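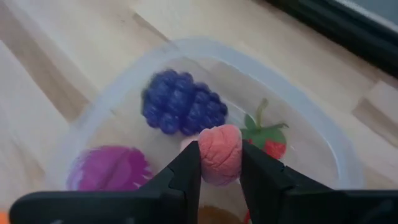 사진: 트렐타드(Treltard) 작업실, 손목 카메라 화면 / 2020-11-14

1/ 원격 조종으로 로봇에게 과일 모형 옮기기를 가르치는 중이다. 기록 겸 몇 개 이어서 올린다. 그릇에 든 모형을 하나씩 집는 동작이 과제 전부다.

2/ 조종은 세만(Semaan) 컨트롤러로 한다. 오른손으로 위치와 각도, 검지로 그리퍼 벌림. 화면은 손목 카메라만 본다. 외부 카메라를 같이 띄워 놓으면 자꾸 그쪽을 보고 움직이게 되는데, 정책이 학습할 때 쓰는 입력은 손목 영상뿐이다. 내가 못 보는 걸 로봇도 못 보게 맞추는 게 낫다.

3/ 오늘 녹화한 시연은 68개. 그중 8개는 버렸다. 버린 이유는 대부분 나다. 중간에 멈칫하거나, 집었다가 마음이 바뀌어서 다른 걸로 간 것들. 사람이 망설인 구간이 들어가면 로봇도 같은 자리에서 망설인다.

4/ 분홍색 덩어리가 제일 까다롭다. 주름이 많고 윤곽이 애매해서 어디를 잡아야 할지 화면으로 판단이 늦다. 지금은 양옆을 손가락 끝으로 누르는 방식으로 통일했다. 위아래로 길쭉한 방향을 세워서 잡는다.

5/ 베리 송이는 옆에 붙어 있을 때가 문제다. 분홍색을 잡으려고 손가락을 넣다가 송이를 같이 밀어 버린다. 내려가기 전에 손목을 조금 돌려서 틈을 먼저 찾는 동작을 시연마다 넣었다.

6/ 딸기는 꼭지를 잡지 않는다. 초반에 꼭지를 잡은 시연이 2개 있었는데 둘 다 빼라는 의견을 받았다. Elibariki Mushi 의견이고 나도 동의한다. 잡는 위치가 섞이면 학습된 동작이 그 중간 어딘가로 간다.

7/ 그릇이 반투명이라 걱정했는데 벽 너머로 탁자 나뭇결이 비치는 건 별문제가 없었다. 오히려 테두리에 생기는 반사가 신경 쓰인다. 조명 위치에 따라 밝은 선이 옮겨 다닌다. 다음 녹화 때는 일부러 조명을 바꿔 가며 찍을 생각이다.

8/ 속도 얘기. 처음엔 조심한다고 천천히 움직였더니 시연 하나가 너무 길어졌다. Rhodri Foulkes가 자기는 접근은 빠르게, 마지막 하강만 느리게 한다고 해서 따라 해 봤다. 이쪽이 훨씬 편하고 궤적도 깔끔하다. 내일부터는 전부 이 방식으로 간다.

9/ 손으로 팔을 직접 잡고 가르치는 방식도 해 봤다. 1월에 길룰리츠(Gilulitz) 팔로 했을 때는 힘 조절이 쉬운 대신 내 손이 카메라에 계속 들어왔다. 영상으로 학습시킬 거면 결국 다시 찍어야 한다. 단순히 경로점만 저장할 거면 그 방식이 빠르다.

10/ 원격 조종의 단점은 힘을 못 느낀다는 것. 말랑한 걸 얼마나 눌렀는지 화면의 주름을 보고 짐작한다. 그래서 그리퍼 닫힘에 상한을 걸어 두었다. 상한 없이 찍은 시연은 손가락 끝 간격이 들쭉날쭉해서 나중에 그래프로 보면 바로 티가 난다.

11/ 녹화 시작 전 순서는 이렇다. 그릇 위치를 조금 옮긴다. 모형을 섞는다. 팔을 시작 자세로 보낸다. 녹화 버튼. 섞는 걸 빼먹으면 비슷한 배치만 쌓인다. 오늘도 한 번 빼먹어서 연속 8개가 거의 같은 배치로 찍혔다. 버리지는 않고 표시만 해 두었다.

12/ "시연 몇 개면 되냐"는 질문이 와서 답. 모른다. 물체 종류, 배치 범위, 조종하는 사람 실력에 따라 다르다. 나는 조금 찍고, 학습시키고, 실패하는 배치를 골라서 더 찍는다.

13/ 데이터는 오늘 밤에 어콤(Ircombe) 서버로 올리고 학습을 돌린다. 결과가 나오면 이 아래에 이어서 쓴다. 컨트롤러 설정값 궁금한 분은 답글로.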